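Progress Report to the Skarkbridge Fund
Community Repair and Reuse Program, Mugo District
Submitted by Mwangi Ondieki, Program Manager
22 January 2019

1. Purpose of this report

This report covers the second half of the grant period and is submitted under the terms of the award agreement. It should be read together with the financial statement, which has been sent under separate cover by Hamisi Urio.

2. Activity in the period

The program continued to accept household goods for repair at both of its sites, Trurnard and Prultlow. Residents brought in 1,698 items during the period. Lamps, radios, kettles and bicycles made up most of the intake, with furniture arriving mainly at Prultlow, where the loading door is wide enough to receive it.

Items that could not be returned to their owners in working order were stripped for parts or sent to the district recycling station. The sorting rules agreed with the station last year remain in force. A change was made to the handling of items left uncollected: owners now receive a second notice by mail before an item is released for resale. Complaints on this point have fallen sharply.

Evening classes in basic sewing and small appliance repair were held at Trurnard throughout the period. The sewing class filled quickly and a waiting list was opened. The appliance class was slower to fill, and the start time has been moved later at the request of participants who work shifts.

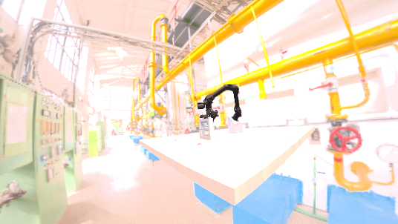
Skarkbridge Fund Grantee Reports, Vol. 2, page 300

3. Staffing and premises

Two part-time positions were vacant at the start of the period. One has been filled. The other, the intake clerk at Prultlow, was advertised again in January after the first round produced no suitable candidate. Existing staff have covered the desk in the meantime, and opening hours have been shortened at that site.

The roof at Trurnard was repaired in the fall. The landlord met the cost of the work, but the program bore the expense of moving and storing shelving while it was carried out — an amount not foreseen in the original budget. A request to transfer funds from the printing line to cover it is attached to the financial statement.

4. Matters delayed

The printed repair guide for households has not been issued. The text is complete and has been checked by the instructors. Translation is still outstanding, and the program does not wish to distribute the English version alone. The mobile collection service planned for the outlying villages has also been held back pending renewal of the vehicle permit.

5. Work planned for the next period

The program will fill the remaining post, restore full hours at Prultlow and issue the guide in both languages. Collection from the villages will begin once the permit is in hand. A short survey of residents who have used the service will be carried out, and its findings will be included in the final report.

The Fund is asked to approve the budget transfer described in section 3 and to confirm the due date for the final report.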